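From: Wubit Moges
To: sim-rules list
Date: 2020-01-29
Subject: Re: [sim-rules] draft 2, when does a placement count

Quick one before my train, sorry for the shorthand.

Iddrisu Abubakari wrote:
> Section 4 says a cube is "placed" once it touches its neighbor. I ran the
> Stolivlow set against that, 299 episodes, and 90 of them score a placement
> while the fingers are still closed on the cube. Do we really want that?
> Also nothing in there on two hands going in at the same time. Eldana says
> leave it to each lab. I'd rather not.

No, we don't want that. Contact is too loose. My vote: fingers open, hand clear, cube flat on the table, and it stays put for 2 seconds of sim time. Then it counts. Anything still held is "in hand" and goes in its own column, not in the pattern.

On two hands, have a look at this one, from the Plivesska runs. It's the case I keep coming back to.
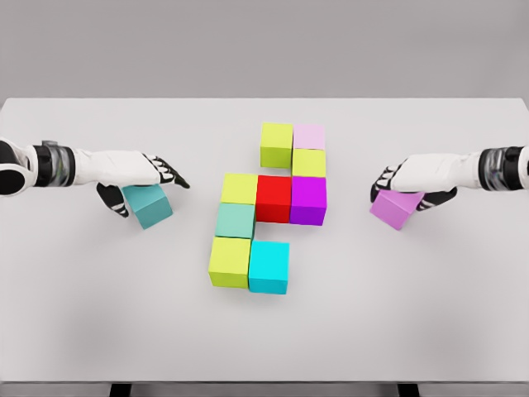 Two-hand cube task, simulated. Nine on the table, teal in the left hand, orchid-pink in the right.

So for scoring, nine. Not eleven. Both held ones are tilted and neither is released, easy call under my wording and a mess under the old one if either brushes a neighbor.

Other stuff for draft 3:

- Color names. Please can we fix a list. There's a light pink in the pattern and a deeper pink in the hand, and "pink" in a log file tells me nothing. Same with mint-teal vs teal. Use ids, keep the names for humans.
- Left and right means the robot's left and right. Say it once at the top.
- Both hands may move at once but release one at a time, otherwise the log can't say wich one knocked the pattern. Gebremedhin will object, fine, he can send text.
- Grid spacing: a hole inside the outline is allowed if the target has one. Draft 2 reads like every shape has to be a solid block.

Tolera, can you rescore with the release rule and post the numbers? The wording needs to be frozen well before September, and I dont want to argue it again with the Nedex people on the line.

Wubit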